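Motenell 77 Trek Duffel
Jan 11, 2016, by Saranya Bhat

Duffel for guided treks and pilgrim tours. 77 liters, fits one yak load or the roof rack. Two end handles, lockable zip, rain flap.

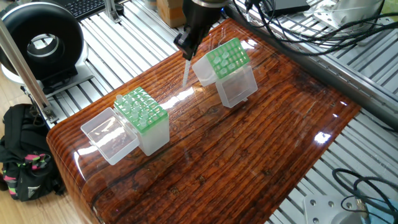 Tip boxes, green racks, both lids open.

Straps come off for the flight. Pack them inside or you'll loose them. Colors: rust, gray. Ryu liner sold seperately.

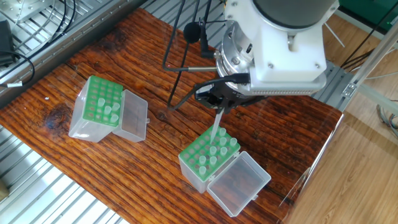
p. 19

Rental: 3 nights minimum, pick up at the Gristurlow desk. Groups of 4 or more, ask Torbjørn Hellström for the tour rate. Bring it back dry please.
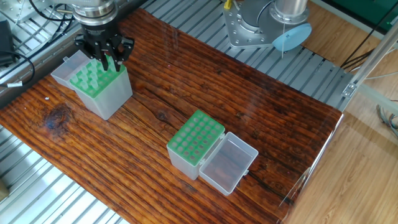
Late returns pay by the night. Nunda route bookings get the duffel included, from April on.

Last updated: this week
Contact | © Motenell | Back to top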